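Open evening at the Fandondale workshop

I drove over to Fandondale on Thursday to see how the Priro arm is coming along. The shared workshop opens its doors twice a year, and this time two home builds were on show. I spent most of the evening with the arm.

Sohail Rind started it in his garage and moved it to the workshop in August, when he ran out of bench. It has a two-finger parallel gripper and a controller he calls Stivum, which he wrote himself. Parts have cost him $677 so far, and the motors took most of that.

Much of the work at the moment is done in simulation. Sohail has a model of the gripper set in a furnished room, with a wrist view he can swing wherever he likes. He tries a move there first, then sends the same commands to the bench.

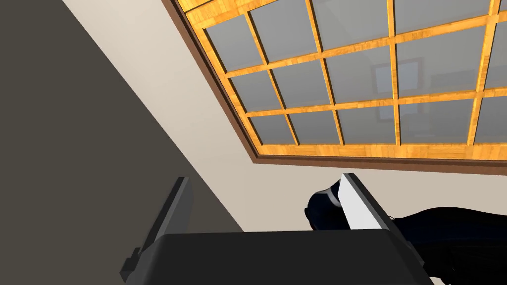 The weak point is the wrist joint. It has play in it, and a grasp that goes well on screen can miss on the bench. He has reprinted the bracket and plans to change the bearing next. I asked about adding a force sensor – he wants one, but the wiring comes first.

The other build, Mengal, is a small cart that follows a line of tape. It was on charge for most of the evening, so I only saw one lap.

Parking is behind the building and the side door is the one to use. Coffee is by the lathe. I left at 9:30 and they were still working on the bracket.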